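Nikell two-tier worktop rack: six months of tea, flour and mild swearing

Posted 15/11/2022 in Kitchen bits

I bought this in May, in the same week I finally gave up on the wall cupboard to the left of my cooker. That cupboard had a door which opened the wrong way and a shelf so high that I kept a stool in the hall just for the semolina. So the plan was to get the things I use every day down where my hands are, and I went looking for a small rack to put them on.

I nearly got the Clovoden one, which is prettier and has a bamboo top, and my friend Mehwish has it and loves it. But it's deep. Really deep! It would have eaten half my chopping space, and I have a galley kitchen where two people can't pass without one of them apologising. The Nikell is narrow and plain and was cheaper by 12 pounds, so that was that.

It comes flat in a box with a bag of screws and a sheet of drawings with no words on it. I'm all right with drawings usually. These ones show the legs from an angle that makes left and right look the same, and I put one side on back to front, had a biscuit, took it off and did it again. Start to finish it was around 40 minutes, and I'd guess half of that was the biscuit. You do need your own screwdriver, as the little key in the bag is hopeless (it rounded off on the second screw and went in the bin).

One tip if you're building it by yourself: don't tighten anything until all four legs are on. I did, and had a wobble for a week before I worked out why. Loosen the lot, stand it on something you know is level, press down on the top and then go round with the screwdriver. No wobble since. 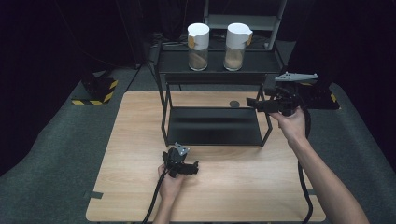
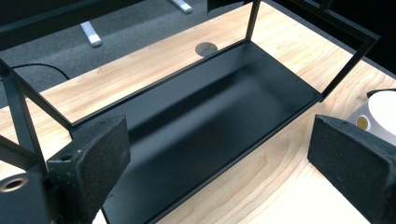 Black metal frame, thin square legs. The two jars are in the first photo.

What I like most is how little room it takes up. The legs are skinny so you can get a cloth round them, and I can wipe underneath without moving everything off first, which I could never do with the old wire thing I had from Shehata. The lip on the tray is shallow but it's enough. I've knocked a jar with my elbow more than once and it has slid, bumped the edge and stopped there. With a tall thin bottle I wouldn't trust it, mind. My sesame oil lives on the windowsill now after a near miss.

The black shows everything. Flour, icing sugar, the fine dust that comes off ground almonds, all of it. If you bake a lot you will be wiping this down every single time, and you'll see the wipe marks as well if the sun's out. My neighbour Linnea has hers in the bathroom with towels on it and says she can't understand what I'm moaning about. Fair enough, but she doesn't make chapatis in there.

I did get one spot of rust, near a screw hole, after I left a damp sponge against it over a long weekend. I rubbed it with a bit of wire wool and dabbed some black enamel paint on, and you'd have to hunt for it now. I emailed Nikell to ask if the coating was supposed to do that and a very nice person called Haris Lodhi wrote back in 2 days and offered me a new tray. I said no thanks, mostly out of laziness, but full marks to him.

The lower shelf is the weak part of the design for me. It sits so close to the worktop that you can't keep anything useful underneath it, and the gap above it is just too short for my big pasta jar. Another 3 centimetres and it would be perfect. I use it for the shorter stuff, spice tins and the salt and the tea bags, and it's fine, it just feels like somebody measured a different kitchen. If they ever do a version where you can choose the height, I'll be first in the queue.

Would it take real weight? I've had my mixer on the top for an afternoon and it didn't sag, though I wouldn't leave it there. Jars, tins, a small plant, a radio, all no bother. I wouldn't put a microwave on it, and yes, someone in the comments on my toaster post asked me that!

I'm giving it 4 out of 5. The instructions are poor, the lower gap is a nuisance, and you have to be friends with your dishcloth. But I reach for my flour without a stool now and I've got my chopping space back. Setsuko, you asked whether it comes in white: it does, but only in the wider size, and the last time I looked they'd sold out.

Next time I'll do the Oltum bread bin, which I have had for 5 weeks and have already dropped on my foot.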